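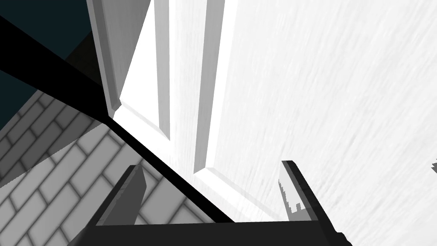

Carwood set-up guide, section 4
Written by the Jondia documentation editor

4. Comparing grippers at the doors

By now you should have your simulated room loaded and both arms answering, so put the kettle on and let's try some fingers against a door. We like to start with the white panelled door, as its pale colour makes dark fingertips easy to follow in the wrist view.

1. Open the Gripper menu and choose Sepp (the wider of the two).
2. Set the opening to 111 and leave the closing speed alone for now.
3. Bring the palm up slowly until the moulding sits between the fingers, then press Hold.
4. Save the pose, switch to Plastex and run it again from the same spot.

Note: the controller keeps up to 265 saved poses, so please don't be shy about saving the clumsy ones too.

Caution: with both arms reaching between two doors, drop the speed to level 2 before you move either elbow. It feels dreadfully slow, but you'll be glad of it! 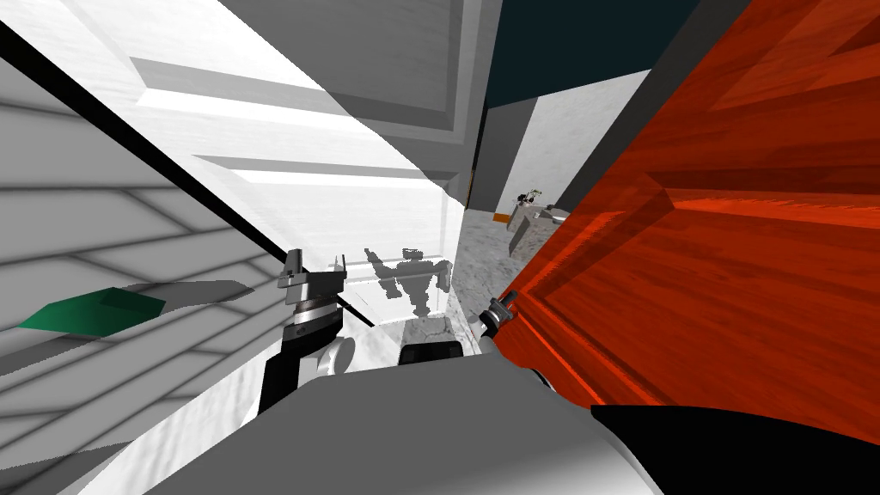
One reader of the October edition wrote to say that Plastex drifted for them whenever both arms shared a single controller, and that giving each arm its own cleared it up. We've since added that choice under Controllers, and it's well worth a try.

5. Load the wood-grain door and repeat steps 1 to 4.
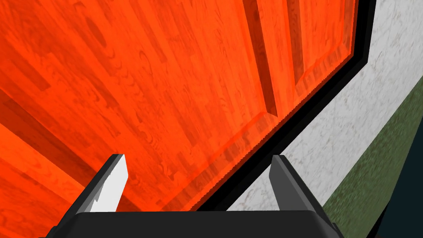
Figure 4c. Wrist view at the orange door, fingers open.

6. Export both runs as file type 343 and carry on to section 5.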